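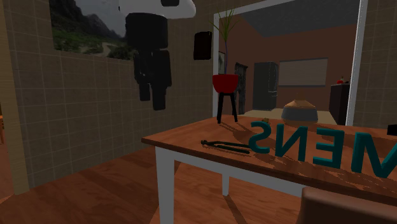

Lirside Community Kitchen: Common Questions

Who can book the kitchen?
Anyone over 20 who lives in Lirside or Worlow. Clubs need one named person on the form.

How much is the deposit?
$200, returned within a week if the room is left clean.

How many people can we have?
The kitchen and hall together hold 279. Kitchen only is limited to 20.

Can we bring our own food?
Yes. Label anything you put in the fridge with your name and booking number.

Is there parking?
Behind the building, off the Worlow road. Please leave the two spots by the door open for deliveries.

Are you open in December?
Mornings only, until noon.

What if I need to cancel?
Call Fadime Güler at extension 736 at least three days ahead. After that we keep half the deposit.

Where do I pick up the key?
At the front office, after 8 a.m.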